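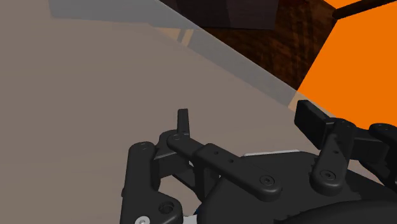
Paper props: the envelope, the letter and the other forty copies

Speaker notes, afternoon session

OPENING

Wait for the coffee queue to sit down. They won't. Start anyway.

I make paper for film and television. Letters, bus tickets, ration books, parking fines, ransom demands, the label on the jar. If an actor picks it up and looks sad, there's a fair chance I printed it in a shed outside Morkley.

Ask who has ever paused a programme to read a newspaper in shot. Let them admit it. Those people are the reason I don't sleep in November.

WHAT THE SCRIPT SAYS

Slide: one line from the Beaudoin script. "She reads the letter."

Read it out slowly. Four words. Then list what I had to ask before anyone could print a thing:

Who wrote it, and with what?
Folded how many times?
Does it get torn, wept on, burned, or all of these in that order?
Do we see the words, or only the back of it with light coming through?

The director's answer to the last was "probably just the back". We saw every word. I'd like people to write that down.

On that job the letter was torn up in the master shot, and I'd supplied 12. They did 15 takes. For the last three she tore up a catering menu with great feeling. It's in the finished film, and you can make out "soup" if you know where to look.

MULTIPLES

My rule now: ask the assistant director how many takes, double it, then add whatever you'd be embarrassed to run out of. For the Gamari series we printed 754 identical betting slips. The scene was later cut to a man entering a shop.

Number the backs in soft pencil. Keep one clean master in a plastic sleeve and tell people it's lost.

(Pause here if running fast. I always run fast.)

AGEING

Tea is fine. Everyone uses tea. It gives you a nice even tan, and real old paper hasn't got one. Go and look at an old letter: the folds are dark, the edges are dark, the middle is often nearly white. Tea all over says school project.

What I do: weak tea on the edges with a sponge, dry it flat, fold it, rub the folds with a dirty thumb, then carry it in a back pocket for a morning. Réjean Vachon taught me the pocket. He once sat through his sister's wedding on a 1916 enlistment form.
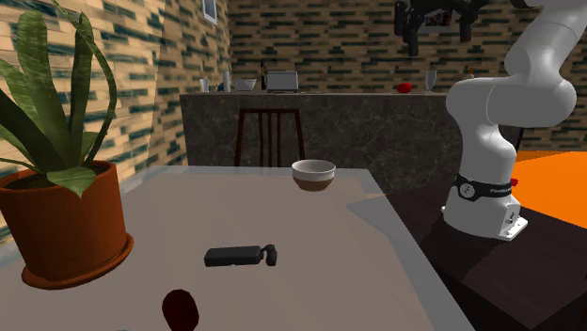
Test your ink before it goes anywhere near a damp sponge. Most inkjet ink runs. I found this out with a royal pardon, at six in the morning, with the van already outside.

Don't overdo it, either. If the story is set in 1943 and the letter arrived that week, the letter is new. It should look like paper from a shop. I have this argument on every period job and have won it twice.

WORDS NOBODY WAS MEANT TO READ

Slide: the Senell front page.

The headline was scripted. The other columns weren't, and I had an evening. So I wrote one report on a drainage dispute and repeated it down the page. Around 3000 viewers would have been a bad night for that programme, and it still felt as if each one of them wrote in.

So now I keep a bank of filler. 569 short articles, all dull, all mine, none naming a real person or a real street. Weather, livestock prices, lost umbrellas. Josée Kowalchuk, who does our clearance checks, reads every one. She has asked me to stop writing about umbrellas.

Phone numbers: use the ranges set aside for drama. Addresses: check them, then check them again with a different spelling. Signatures: never your own. I've signed a confession to arson that is still being repeated on a satellite channel.

HANDWRITING

Match the actor's hand if they're seen writing. Get a sample early, before they're busy. If the actor is left-handed, the smudge goes the other way, and somebody out there will be waiting for you to forget.

MONEY

Short section. Banknotes are a legal matter before they're a props matter. Get permission in writing first. If you haven't time for that, hire screen money from someone who has done it properly, and count it out and count it back in. We hired 100 notes for a poker game and returned 97. I suspect the poker.

QUESTIONS

Somebody will ask about passports. Say no and move on.

Samples are on the side table by the door. The ransom note has to come back, I need it in the morning.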